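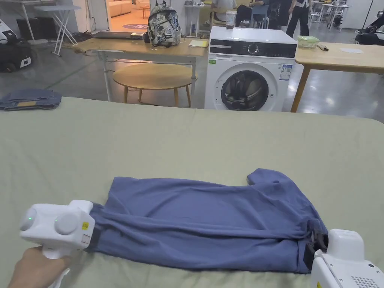 Crédit photo : Sombatkul

Accueil | Cuisine | Linge | Bricolage | Sécurité | Contact

Cambriolage : les bons réflexes à la maison, avant et après

La plupart des intrus passent par la porte ou par une fenêtre du rez-de-chaussée. Quelques habitudes et un peu de matériel suffisent à leur compliquer la tâche.

La porte d'entrée

Fermez à clé même pour descendre les poubelles. Une porte simplement claquée s'ouvre avec un morceau de plastique souple. Si le cylindre dépasse de la plaque, il se casse facilement : faites poser un modèle plus court ou une rosace de protection. Comptez 56 euros pour un cylindre correct, hors pose. Pour le remplacer soi-même :

— ouvrir la porte et dévisser la longue vis située sur le chant, au niveau de la serrure ;
— glisser la clé et la tourner légèrement pour aligner le panneton ;
— tirer le cylindre, puis mesurer chaque côté à partir du trou de vis ;
— monter le neuf et essayer la clé plusieurs fois, porte ouverte.

Ne laissez jamais la clé sous le paillasson, dans un pot de fleurs ou dans la boîte aux lettres. Un double chez un voisin fait mieux l'affaire.

Les fenêtres et le garage

Une fenêtre oscillo-battante en position basculée compte comme une fenêtre ouverte. Fermez-la avant de partir, même pour un quart d'heure. Rangez l'échelle à l'intérieur ou attachez-la au mur avec une chaîne. Les outils laissés au jardin servent souvent à forcer la maison : pied-de-biche, bêche, gros tournevis.

À partir de novembre, la nuit tombe avant le retour du travail. Une lampe sur minuterie dans le séjour donne l'impression d'une présence. Décalez l'heure d'allumage de temps en temps. 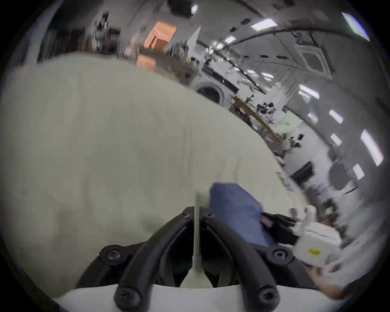
Par la rédaction de Provdale — 28/12/2021

L'inventaire

Photographiez les bijoux, les appareils et les meubles de valeur, sur fond uni et à la lumière du jour. Notez les numéros de série dans un cahier et gardez une copie hors du logement. Conservez les factures de tout objet de plus de 400 euros. Pour les vélos, faites graver le cadre et gardez le certificat avec les papiers de la maison.

Évitez la chambre comme cachette. La pile de draps, le tiroir à chaussettes et le dessous du matelas sont fouillés en premier.

Si cela arrive

N'entrez pas si la porte est forcée et que vous entendez du bruit. Éloignez-vous et composez le 17. Une fois la maison vide, ne touchez à rien et ne rangez rien avant le passage des enquêteurs, même si le désordre est pénible à voir. Faites ensuite opposition sur les cartes et chéquiers, déposez plainte et prévenez l'assureur. Le délai de déclaration figure au contrat — il est souvent de deux jours ouvrés en cas de vol.

Pour une vitre cassée, un panneau de contreplaqué de 8 mm fixé par 4 vis tient en attendant le vitrier. Prenez d'abord les photos pour le dossier et gardez la facture du panneau.

Contact | Mentions légales | © Provdale, tous droits réservés | Haut de page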